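Trying Out Hondarum: A Rented Robot Simulator for People Without a Robot
Project report, Intro to Automation, Flendberg College
Wednesday, May 21, 2025

What I wanted to find out

My project plan back in January was to build a small arm from a kit and teach it to pick things up. Then I priced the motors. So I switched to reviewing something a student can pay for, and that's Hondarum, a simulator you rent by the semester and run in your browser. You get a two-armed robot, some rooms with furniture and small objects, and a way to drive the arms yourself and save what you did. My question was pretty simple: can a beginner with a so-so laptop get useful robot practice out of this thing, and is it worth the money?

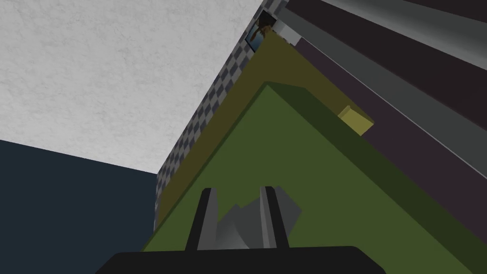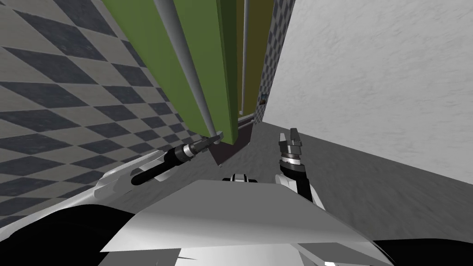
Most of my time went into one room, the Khương room, which comes with the student plan. There are others in the catalog (bigger, more stuff in them, slower to load) but I wanted to get good at one place before I wandered off. My sessions were all pick-and-place practice: get the gripper to a small object, close it, lift, move, let go. Sounds like nothing. It took me most of the first week to do it without knocking the object away first.

What you get for the money

The student plan is $52 for the semester. That covers the room I used, the robot, the recording tool and 480 minutes of server time. The minutes only run while a room is open, so reading the manual or looking over old recordings is free, and I did a lot of both. You can buy more minutes, but I didn't need to. I finished with a little left over, mostly thanks to learning (the hard way, after leaving a room open through dinner) that you have to close the session yourself. Closing the browser tab doesn't do it! I think that's a bad default for a service that charges by the minute, and I said so in the feedback form.

There's also an add-on called Sendex. It's the hand controller software, and it lets you use a regular game controller in place of the keyboard. It was free with my plan. I'd tell anybody to turn it on the first day, before touching anything else. Keyboard driving works, but every key moves one thing at a time, so the arm goes over, then up, then over again like it's climbing stairs. With Sendex on, I could push a stick and have the gripper slide along at an angle, and my recordings got a lot smoother.

Setting up

I expected this part to be awful and it was mostly fine. You make an account, pick a room and wait. The first load was long enough that I thought it had frozen, and I reloaded the page, which started the whole wait over. Leave it alone, it gets there. My laptop has no real graphics card and that didn't matter, the heavy work happens on their end. What does matter is your internet. In the dorm at night the picture got choppy and the arm would keep going for a moment after I let go of the stick, so I moved my sessions to the library in the mornings and the trouble pretty much went away.

The one setup step that tripped me up was calibration in Sendex. It asks you to hold the sticks still and then push them all the way around, and if you rush it the arm drifts. Mine drifted slowly to the left for two whole sessions and I blamed the simulator. Then I redid the calibration properly and it quit.

Getting used to the views

You can switch between different cameras, and picking the right one turned out to be a bigger part of the skill than I'd figured. Some of them ride along with the robot, so when it leans or a wrist turns, the whole room tips over with it. I got a bit seasick at first. Straight counters go slanted, walls go slanted, and my brain kept wanting to correct for it by steering the wrong way.

What helped was giving up on the room as a guide. I quit looking at the walls and only watched the fingers and whatever I was reaching for. Close to the gripper that works great, you can tell if the object is going to end up between the fingers or get bumped by one. For bigger moves, like bringing an arm over from the side, I switched to a wider view where both arms show and I could check that they weren't about to run into each other. Switching is one button in Sendex. On the keyboard it's a menu, which is one more reason to use the controller.

I do wish you could have two views open side by side. The manual says that's only on the lab plan. It seems like the sort of thing beginners need the most, so I don't love that it costs extra.

Looks versus usefulness

The graphics are plain. Flat colors, simple shapes, a little shading, some texture on the walls. If you've played any recent video game you will not be impressed, and a classmate who looked over my shoulder asked if it was still loading. It wasn't.

After a while I stopped caring, though, and I even came around to liking it. The strong colors make it easy to tell one surface from the next, and that's a real help when the view is tilted and you're trying to work out where a counter stops. The shadows were less helpful. Some are quite soft, and I had a hard time using them to judge how far the gripper was above a surface. I ended up coming down slowly and watching for the object to nudge.

How it behaves when you grab things

This is the part I'd grade highest. Objects have weight to them. If you grip a block near one end it tips as you lift it, and if you close the fingers on a slanted side it can squirt out. I lost a lot of pieces that way. Getting the wrist turned so both fingers meet flat sides made a huge difference, and once I had that in my head my practice got way less frustrating.

What I liked less was how it handles mistakes. If you push an object up against something hard, it sometimes jitters in place, and once a piece sank partway into a counter and stayed there. A reset fixes it, but a reset puts the whole room back to the start and throws away the recording you were making. I'd have liked a button that only puts back the one object.

The recordings

Every session can be saved as a recording, with the camera views plus the positions of the joints and the grippers over time. You can play it back, trim the ends and download it. The playback was my best teacher by far. Driving in the moment, I thought my approaches were pretty straight. Watching them afterward I could see I was overshooting nearly every time and sneaking back. So I started aiming a little short on purpose, and then closing the gap slowly. That one change did more for me than anything in the tutorial.

The downloaded files open in a spreadsheet if you pick the plain table option. The column names are not explained anywhere I could find. I wrote to support to ask what a couple of them meant and the answer came back inside the 48 hours they promise, friendly and complete, with a list of all the columns attached. Great! Now put the list in the manual.

Things I didn't get to

I planned to try two-handed tasks, where one arm holds something and the other works on it. I got as far as moving both arms at the same time without a crash and then ran out of semester. I also didn't try the automatic mode, where you write a short script and the robot follows it. A couple of people in my section are working with scripts for their own projects and they seem happy with it, but I can't review what I haven't used.

And I can't tell you how well any of this carries over to a real arm. I'd like to think the habits would (slow down near the object, line up the wrist first, check the other arm), but I've never driven a real one, so that's a guess.

Would I pay for it again?

Yes, with a couple of gripes. For a student who wants to learn how driving a robot feels and has no lab to do it in, the price is fair, and I spent over four weeks on it without getting bored. If your internet is bad I'd hold off. If you already have time on real equipment, you'd probably get more from that, and you could use Hondarum on the side for trying risky moves.

For my class grade I was asked to suggest changes to the product, and mine are: stop the clock when the tab closes, add a reset for a single object, and let student accounts open a second view. I sent the same list to Hondarum. They wrote back that the clock issue is already on their list for the summer. My account runs until the end of the month, so I'm going to use up the leftover minutes on two-handed lifting and add a page to this report if I get anywhere with it.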